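Section 7. Recording Examples with the Two-Arm Station

By the time you reach this section, your Zurkano station should be bolted down, powered up and calibrated (Sections 4 through 6). If you skipped the warm-up in Section 6, please go back and do it. It's a dull ten minutes, we know, but the zero positions drift a little on a cold start and you'll be chasing odd gripper offsets all afternoon if you don't.

What follows is the part most people bought the station for: sitting down at the leader arms, doing a task by hand, and saving what you did so that the Gadier trainer can learn from it. We call each saved run an episode. A first task usually needs a few hundred of them. Our own bottle task, the one we use for all the samples in this guide, has 864 in the current set, of which 513 were recorded by one very patient person, Elis Mathias, over the course of a November.

7.1 Before you start

1. Wipe the tabletop and take everything off it that doesn't belong to your task. A stray screw or a bit of tape will end up in your recordings, and the trainer has no way of knowing you didn't mean it.

2. Check the cables on both arms. Lift each arm slowly through its full reach and watch the loops at the wrist. They should have enough slack to follow the gripper without tugging, and they shouldn't be able to swing under the fingers.

3. Open the recorder and choose New Task. Give it a plain name you'll still understand next spring. "bottle_uncap" is good. "test2_final_b" is how Marcelino Toledo lost a week of work, and he has kindly let us print that.

4. Type a one-line instruction in the Prompt box, written the way you would say it to a helper: "Pick up the bottle and take off the cap." Use the same wording for the whole set.

5. Set the episode length. Leave yourself a bit more time than you think you need. You can always stop early with the left pedal.

CAUTION: Keep your hands, sleeves and hair out of the enclosure whenever the motors are live. The arms follow the leaders closely and don't know you're there. If you need to reset an object, press Hold first and wait for the tone.

7.2 Recording an episode

1. Place your objects. Vary the spot a little each time: a hand's width to the left, a bit farther back, turned the other way round. If the bottle always starts in the same place, the trainer will learn the place and pay very little attention to the bottle.

2. Bring both leader arms to the rest pose and press the right pedal. You'll hear two short beeps. Recording begins on the second one.

3. Reach in with the first arm and take hold of the bottle low on the body. Close the gripper gently. A thin plastic bottle will buckle if you squeeze it the way you'd squeeze it in your own hand, and a buckled bottle tends to slip when the second arm pushes on it.

4. Lift it just clear of the table and tip the neck toward the other arm. You don't need much height. 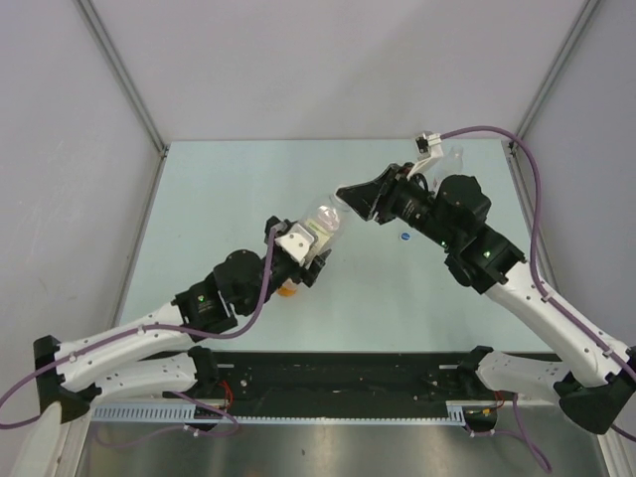 5. Bring the second gripper in slowly toward the neck and line it up before you close. Most new operators hurry this bit, and it's worth resisting. Small corrections are welcome here. If you come in crooked, back off an inch, straighten up and try again within the same episode. Those little recoveries are some of the most useful moments you can give the trainer.

6. Finish the task, set everything down, and return both arms to rest. Press the left pedal to stop.

7. The recorder will ask Keep, Discard or Flag. See 7.3 for how to choose.

NOTE: Try to move at an even, unhurried pace. Long pauses while you think are saved along with everything else, and a policy trained on them will happily sit there and think too. If you need a moment to plan, plan before you press the pedal.

NOTE: Two operators can share a set, and we rather encourage it, as each person brings their own habits. Do agree on which arm holds and which arm works, though. Welington Nogueira and Elis once recorded half a set each with the roles swapped, and the first policy out of it kept changing its mind halfway to the bottle.

7.3 Keep, Discard or Flag

Keep any episode where the task was finished, even if it was a bit clumsy.

Discard if an arm hit the table hard, a camera view froze, or a hand came into the workspace.

Flag anything you're unsure of. Flagged episodes are saved but left out of training until somebody reviews them in the Sarmiento viewer. It's a good habit to go through them the same day, while you still remember what went wrong.

7.4 Taking breaks

Operating two arms is more tiring than it looks. Stop when your wrists start to ache. The recorder can hold up to 1,000 episodes before it asks you to move them to another drive, so there's no rush on that account.

When you finish for the day, park both arms, press Hold, then switch off at the rail. Copy the set to your backup drive before you close the recorder, and continue with Section 8 to check it for gaps.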